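국립공원 야영장 예약, 저는 이렇게 잡아요

안녕하세요! 지난번에 올린 당일 산행 글에 "야영장 자리는 대체 어떻게 구하세요?" 하는 댓글이 정말 많이 달렸더라고요. 저도 처음 2년은 번번이 놓쳐서 남의 텐트 사진만 구경했어요 ㅎㅎ 그래서 이번에는 제가 쓰는 순서를 그대로 적어 볼게요.

1단계. 날짜보다 공원을 먼저 고르기

다들 휴가 날짜부터 정하시는데요, 저는 가고 싶은 공원을 네 군데 적어 놓고 시작해요. 바다 쪽 하나, 계곡 쪽 하나, 나머지는 집에서 가까운 순서로요. 공원마다 예약 방식이 달라서(추첨인 곳도 있고 선착순인 곳도 있어요) 안내문을 꼭 따로따로 읽어 보세요. 저는 한 곳 안내문만 읽고 다 똑같겠거니 했다가 7월을 통째로 날린 적이 있어요.

2단계. 배치도 보고 자리 번호 적어 두기

야영장 배치도를 내려받아서 마음에 드는 자리를 여섯 개쯤 적는 대신 딱 여섯 개만 적어요. 많으면 화면 앞에서 고민하다가 다 놓치거든요. 제가 보는 건 화장실까지의 거리, 나무 그늘, 그리고 옆 사이트와의 간격이에요. 개수대 바로 앞자리는 편할 것 같지만 밤늦게까지 설거지 소리가 들려요. 같이 다니는 마리치카 스코리크 님은 무조건 개수대 앞이 좋다고 하시니 이건 취향 문제네요!

3단계. 예약 당일

로그인은 미리 해 두시고, 결제 카드 정보도 확인해 두세요. 창은 하나만 열어요. 예전에 노트북이랑 휴대폰 두 개로 동시에 들어갔다가 둘 다 대기열 맨 뒤로 밀려났어요. 그때 제 앞에 517명이 있었는데 그 숫자는 아직도 안 잊혀요. 1순위 자리가 이미 나갔으면 미련 갖지 말고 바로 2순위로 넘어가세요.

4단계. 실패했을 때 취소분 노리기

사실 저는 여기서 성공한 적이 더 많아요. 출발 며칠 전이 되면 일정이 바뀐 분들이 자리를 내놓으시더라고요. 저는 아침에 한 번, 점심 먹고 한 번, 자기 전에 한 번 들어가 봐요. 평일 하루라도 끼면 확률이 훨씬 올라가고요. 취소 수수료 규정은 공원마다 꼭 확인하세요. 루키안 파블리우크 님은 그걸 안 읽고 잡았다가 결제액의 50%를 떼이셨어요 ㅠㅠ

5단계. 짐 싸기

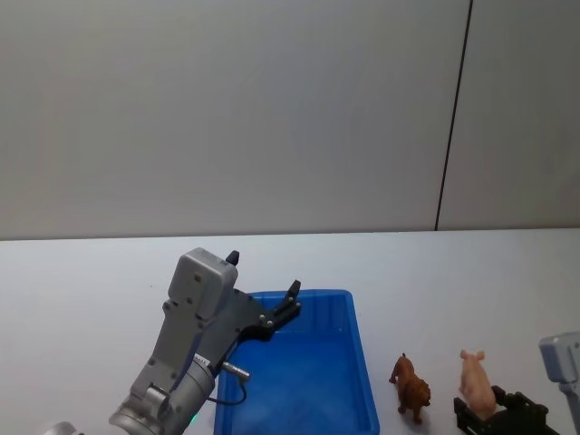
예약이 확정되면 저는 그날 저녁부터 짐을 챙겨요. 텐트랑 침낭은 각자 가방이 있으니 괜찮은데 늘 말썽인 게 자잘한 것들이에요. 랜턴, 집게, 팩망치, 여분 끈 같은 거요. 이런 건 저 파란 플라스틱 통처럼 생긴 데다 한꺼번에 담는 게 제일 편해요. 천 가방에 넣으면 바닥에서 다 섞여서 어두울 때 찾기가 너무 힘들거든요. 흰 테이블 위에 올려놓으면 파란색이 눈에 확 띄는 것도 좋고요. 뚜껑 있는 걸 고르시면 차에 쌓기도 쉬워요.

음식은 밀폐 용기에 따로 담고, 밤에는 차 안에 넣어 두세요. 저는 라면 한 봉지를 밖에 뒀다가 아침에 빈 봉지만 주웠어요...

6단계. 도착해서 할 일

관리소에 들러서 예약 확인 문자부터 보여 드리고, 화기를 써도 되는 구역인지 여쭤보세요. 같은 야영장 안에서도 구역마다 다를 수 있어요. 쓰레기봉투를 어디서 사는지도 이때 같이 물어보면 두 번 걸음 안 해도 돼요. 텐트는 해 지기 전에 치시고, 탐방로 통제 시간은 게시판을 사진으로 찍어 두세요. 산속에서는 인터넷이 안 터지는 곳이 꽤 있어요.

혹시 추첨제 공원에서 당첨되는 요령 아시는 분 계시면 댓글로 좀 알려 주세요. 저는 추첨은 아직 한 번도 된 적이 없어요! 다음 글에는 비 오는 날 타프 치는 법을 올릴게요.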